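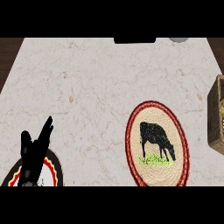

Glenys Faulkner had already replied before I got my notes typed up: don't sign for arms until someone has priced the sim seats, she wrote, we did it the other way round at Belden and the hardware sat in crates until January. Fair. Putting that at the top so it gets read.

## Pumberg visit, October 8, 2019

Drove up with Rhea, got there late (exit closed). Orestis Vasilakis met us at the desk, badges, coffee, straight in. Wellington joined by phone for the money part and dropped off twice.

**What they do.** Tabletop pick and place. Everything gets tried in simulation first. The one we looked at longest was a table setting: marble top, open black gripper over a plate with a red zigzag band, oval placemat with a cow on it off to the right. I asked why the cow. Orestis said they want busy patterns, plain gray blocks teach you nothing about your vision budget. Wrote that down becuase it affects us. Our trays are all printed.

Rhea wanted to know about baskets, there's a wicker one at the right side of that table. Orestis says woven stuff is slow to model well, and they buy those models in. So there's a line we don't have: object models. Not in the Magbanua quote either, I checked in the car.

**Licenses.** 349 a seat per month on the Ponby package. They run 2 seats and share. Minimum term is a year, and the quote we were sent doesn't say so anywhere I could find. Wellington asked if the price holds at renewal. Orestis doesn't know, theirs comes up in January, he'll tell us.

**Gripper.** Spare finger pads, 50 a set. They go through more than they planned for. He wouldn't guess how many for us, depends on the load. Put a real number in for year one and look again after. Do NOT bury it in "consumables" with the gloves and tape, Florante will cut it.

**Floor space.** Less than I feared. The fence is what eats the room. Their first layout had the door swinging into the cell and they paid to have it moved. Rhea measured ours last week and I think we have the same problem on the loading side. Need to look before anything gets bolted down.

**Power/air.** No air on the electric gripper. Saves us the compressor, take that line out. Power they had an electrician in, didn't get a price, forgot to ask. Rhea is emailing.

**Training.** 200 per person for the vendor day. Orestis thought it was thin, said sit in with his people for a morning instead. Kind of him. Would still budget the vendor day for whoever signs off on safety.

Lunch was sandwiches, fine. Saw the loading dock after, not much use to us.

Where I've landed:

- sim seats first, arm order second (Glenys is right)
- ask Magbanua for a requote with object models and the term spelled out
- pads as thier own line
- compressor out
- hold the fence until we've checked the door

Florante Mangubat wants one page by Friday. I can do the page, I can't do the totals till Magbanua comes back. If they don't, I'd sooner send it with a blank than with the old figure, the old figure is wrong in at least the places listed here.

Also parking at Pumberg is round the back, not where the map says. Mileage form is on Rhea's desk.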